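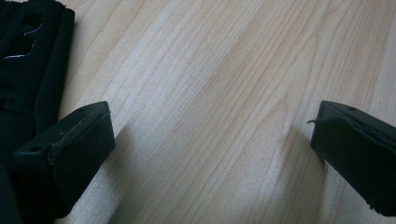 Progress report to the Leren fund: reading evenings in Mestcombe

Dear Indira Alva,

With this report I want to inform you how the work has gone since your grant was paid in May. I try to be open also on the parts which are behind the plan.

Groups and attendance

We planned two reading groups for adults who are learning the language, and both have started. The first meets in the library at Mestcombe, the second in the upstairs room of the Skondance hall. Together we have 60 people on the list. Not all of them come every week, as many work in shifts, and we have accepted that a person can miss a month and come back without to explain it.

The evening group is the stronger one. The morning group was slow at the start, and Sumathi Poduval moved it from 9:30 to 10:15 so that parents can first bring the children to school. After this change the attendance became better.

Books

From the book budget we bought 150 easy readers. The short crime stories are borrowed the most. The books about history stay mostly on the shelf, and I must admit that I chose those ones myself. For the next order we will let the groups choose from the catalog. Two titles are sold out at the publisher and we wait for a reprint.

Delays

The writing course has not begun. The teacher we had agreed with took a full-time job, and the search for a new one took longer than I expected. We are now speaking with a teacher from Menon, who can start after the summer break. The money for this course is not spent, and I ask your permission to move it to the next period.

The hall rent also went up. We paid the difference from our own savings this time – for next year I would like to discuss it with you before the budget is made.

Next period

We want to continue both groups, start the writing course and hold one open evening where learners read aloud to their families. Several people asked for this already in the spring, and one of them has started to practice.

The list of costs is sent separately. Please write to me if something is not clear.

Comments

Marta: My mother is in the morning group, the later time is much easier for her. Thank you.

reader_k: Is there a waiting list for the evenings? I called the library and they did not know.

Sumathi Poduval: Yes, there is a short one. Please come by before the evening group starts and I will write your name down.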